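4.3 Setting up the evening check-in

The evening check-in is the part of the Plumier workbook app where you log a habit and the feeling that came before it. Complete section 4.2 (Account and PIN) first.

1. Open Settings > Check-ins and select Evening.

2. Enter a time of day. The default is 9:00 p.m.

3. Under Habit, choose one entry from the list of 26, or type your own. Track no more than 2 habits at once.

Note: Habit names appear on the lock screen. To hide them, turn on Private Labels.

4. Under Trigger, pick the place where the habit most often starts -- kitchen, car, desk, bed. The place can be changed later without losing past entries. 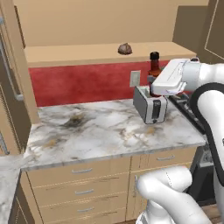 5. Set the prompt length. Short asks for a rating from 1 to 5. Long adds a text box with a limit of 196 characters.

6. Tap Save. The first prompt is sent at the next scheduled time.

Caution: Changing the habit name after step 6 starts a new log. The old log moves to Archive and cannot be merged.

4.4 Reading the pattern view

The pattern view stays gray until 5 check-ins have been saved. After that, each row shows one trigger and its average rating. Skipped evenings are left blank and do not count as zero.

Note: The pattern view is not a diagnosis. If you work with a counselor, use Export -- see section 6 -- to send a copy of the log.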